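From: Imik sim list
Subject: Re: wrist camera only, sim grasping, results by crop

Replying to the question from the Clilum side. The original is quoted so people who joined in August can follow.

> We read your note on training the grasp policy with the wrist view alone.
> Two things were unclear to us. First, did you keep the episodes where the
> target is partly out of view at the start, or filter them? Second, is the
> success rate you gave over all starts or only the ones where the whole
> object is in view? We tried something close to this on Jisari and our
> policy would drift away from the object whenever it began near a border.

We kept them. The set has 1,722 episodes and no filter on where the object begins. We did run a filtered version for comparison, trained for the same number of steps, and it did worse on border starts and no better on centered ones. So for now I see no reason to throw them out.

The rate in my first note was over all starts. I should have said so. We test on 100 starts per checkpoint, with the same seeds each time, and 14 of those begin with the object partly out of view. The final checkpoint got 9 of the 14. The filtered version got 4. That is a small number of starts and I would not lean on it too hard. We plan to run 2,000 starts once the Myung machines are free, and I will post the split then.

On the drift: we had the same problem early on. In our case it came from the random crop we used as augmentation. With a wide crop, a mouse at the right border could be cut out of the input completely, while the action label still told the arm to go right. The policy was being trained to move toward something it had no way to see. We cut the crop down to a few pixels of shift and most of the drift went away. If you are using the default crop settings in Jisari, check that first.

A start of the kind I mean, from the wrist view, is at the bottom of this message. The table is a flat brown with no texture in this set, so the object and the fingers are all the policy has to work from. We have not tried the textured tables yet.

The crop change is in the config on the shared drive, in the same folder as the seed list. Please use the same seeds if you rerun, or the border numbers won't line up with ours.

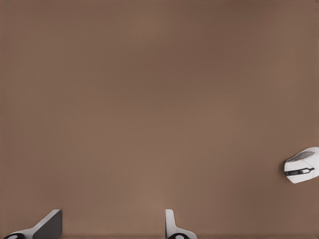 One more item on the config. The shift is set per episode, so every step in an episode gets the same offset. We tried setting it per step and the arm got jittery near the object. If your loader only does it per step, turn it off completely and tell me what you get.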